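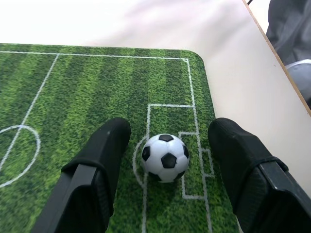
Spot kick, anyone? Tabletop football on a stripy mat.

I should say up front that I'm rubbish at proper football. I was the child sent to stand near the corner flag and keep out of it. But give me a pitch I can reach across and a ball I can flick with one finger, and I become unbearable (ask my sister-in-law, Pei-shan Yip, who still disputes a penalty from March).

So I've spent a very happy month playing on tables, and the mat is the thing. I'd always thought any old bit of green felt would do, but the stripes do something to you, all that light and dark green like a freshly mown pitch, and suddenly you're muttering your own commentary. Rounded corners are nice too, as square ones always seem to curl up on me. And do get one with the penalty areas marked, or you'll argue all evening!

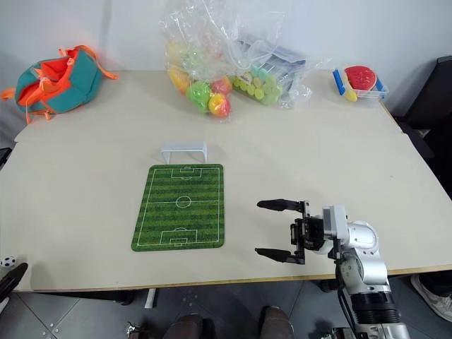
Goals are where people overspend. A plain white plastic one does the job, and you can stand it just off the end of the mat so you don't lose any pitch. Pei-shan swears by nets. I think nets are for people who can't be bothered to fetch the ball – mine goes under the fridge, and I've made my peace with that.

You do want a big table, mind. Ours collects everything, bags, toy fruit, somebody's packed lunch, and I just shove it all to the back and call it the crowd. We play first to five at home, with a break for tea, and Pei-shan keeps the results in an old Pranitz notebook. She says we've had 131 matches. I've asked for a recount, and we're playing again after supper.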